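Visitors filed through the Raton workshop on Sat 5 October to watch robot arms handle ordinary household items at the firm's first open day since March.

Staff ran the demonstrations at a kitchen counter, and people could stand close enough to follow each move.

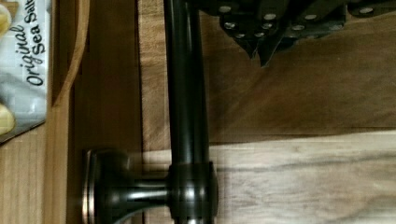 A gripper over the wood beside a dark bronze cabinet pull at the Raton open day.

Nandini Kurup, who runs the demonstration program, said 70 people had booked and more came to the door. Entry was free.

"They ask how strong it is, then they ask what it costs," she said.

The counter was kept crowded on purpose, Kurup said. A home kitchen has things all over it and the arms have to work around them.

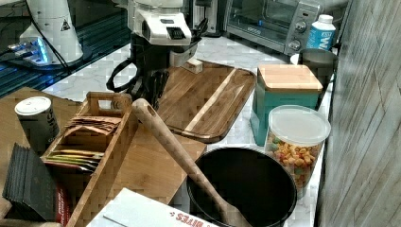 Senthil Pisharody drove in from Kikell with his two daughters and stayed for three sessions. He said it was slower than he had expected but he would come again.

Raton has 23 employees. Kurup said a second open day is planned, though the date has not been set.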